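4.2 Passing small metal objects between two hands

The rigid parts in Section 4.1 told us how strong each finger design is. They told us very little about how it copes with things that swing, fold and slide over one another, and for that we turned to keys. A bunch of keys is a wonderful test object! It has thin wire, flat blades and rings that can move in almost any direction, and it never offers itself to the gripper in the same way twice.

We compared two finger designs on the same pair of arms. The Draltness finger is a solid pad with a ribbed face. The Pinto finger is a yellow open lattice that tapers to a blunt tip, so that it can bend along its length when it meets something uneven. Both were driven by the Hostthorpe controller with the same closing speed and the same force limit, and the wrist cameras stayed in place when the fingers were changed. An operator guided the arms through each handover, watching the wrist views and the fixed view side by side.

A handover counted as complete when the receiving hand held the keys alone and had moved clear of the giving hand. We ran 142 handovers in all, split evenly between the two designs, with the order of the designs shuffled in blocks of eight. Other household items were left on the table during the trials, as they are in the rest of our Wundton task set. Figure 6 shows the Pinto fingers on both arms.

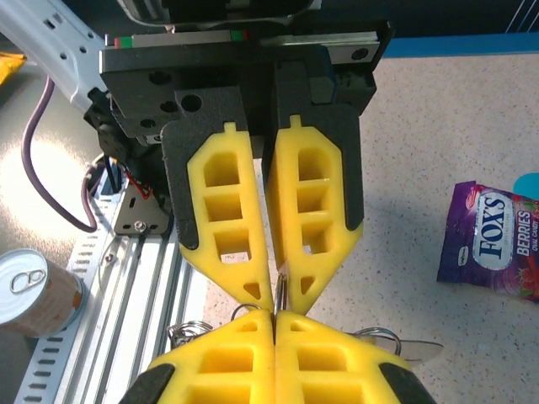
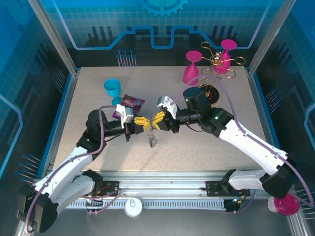 Figure 6. Small metal items between the two grippers, with lattice fingers on both arms. First panel: wrist camera. Second panel: fixed camera.

An early reader of this section, the operator of a similar two-arm cell, objected that handing over keys tests the person at the controls more than the fingers, and that a patient operator could make the solid pads look just as good. The same reader suggested fixing the waiting time between the second hand closing and the first hand opening. We think this is a fair point and a very useful one. Our operators did tend to wait longer with the solid pads, often nudging the receiving hand a second time before letting go. We therefore repeated the comparison with the first hand set to open 700 milliseconds after the second had closed, whatever the operator did.

With the wait fixed, the gap between the designs grew wider. The solid pads met a ring at one or two points, and the bunch would often turn about those points as soon as the first hand opened. The lattice fingers gave way near the thickest part of the bunch and still pressed on the thinner parts beside it – exactly the behavior we had hoped for when we picked them. Seeing it happen at full speed was a real pleasure.

The lattice has its own problem. A key blade can catch in one of the openings, and a caught blade comes free late or with a jerk. A thin skin over the inner face might prevent this, but it would also make the finger stiffer. We have not yet measured how much. Wear is a separate matter, and the test of 3000 open-and-close cycles is reported in Section 4.4.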